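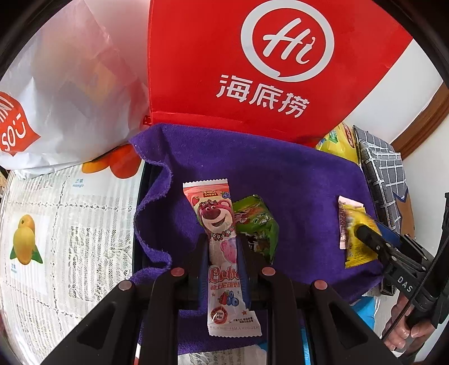
A snack wrapper printed with a pink cartoon bear and the name "Lotso", lying on purple fleece with a smaller yellow candy wrapper and a green snack packet.

Character snack packaging

Character snack packaging is the wrapping of candy, cookies, frozen treats and other small snacks that carries a picture of a cartoon, toy or film character. It is sold in grocery stores, convenience stores and theme park shops, and is most often used on single portions. The character may be licensed from a film or television company or may be a mascot drawn for the snack maker.

Design

The front panel usually holds the character, the name of the character or product, and a picture of the flavor. On long, narrow wrappers these are stacked from top to bottom. The character is placed near the top, where it can be seen when the packets stand upright in a display box, and the lettering and flavor picture fill the lower part. A wrapper for a strawberry-scented bear character, for instance, may put the bear in a flower crown at the top, the name in large pink letters below it, and strawberries and blueberries near the bottom.

Color is commonly matched to the character as well as the flavor. Pink and red on a white ground are widely used for strawberry. Packaging sold in more than one language area often mixes scripts, with the character's name in Latin letters and the product details in Chinese, Japanese or Korean. Short phrases linked to the character, such as "I AM A HUGGER", may be left in English.

Materials and sealing

Most single-portion wrappers are made from thin plastic film, sometimes with a metal layer that keeps out light and moisture. The film is printed in a continuous roll, folded around the product, sealed along the back and then crimped and cut at both ends. A toothed blade leaves the serrated edge found on many candy wrappers, which also makes the wrapper easier to tear.

Paper wrappers with a wax or plastic coating are used for some candies and frozen treats. They hold a fold well but give less protection in damp conditions.

Collecting

Wrappers are collected for their artwork. Flat examples are stored in clear sleeves or albums, normally after being wiped clean and pressed. Collectors tend to prefer wrappers opened neatly along one end, with the front panel whole. Seasonal printings and regional versions are the most traded.

The Wallner collection in Flotham was put together by Notburga Wallner, a retired print shop worker, and holds 432 wrappers from 48 makers. It is sorted by character first and by flavor second - an arrangement later taken up by a smaller collection in Unthorpe. The oldest pieces are 3 waxed paper wrappers from the Kalniņš candy works, all showing the same squirrel in different coats. Part of the collection is shown each January at the public library in Rultthorpe.

Disposal

Film wrappers are difficult to recycle, as they are light, often layered and usually soiled with food. Many household programs do not accept them.

See also
Candy wrapper
Food packaging
Licensed merchandise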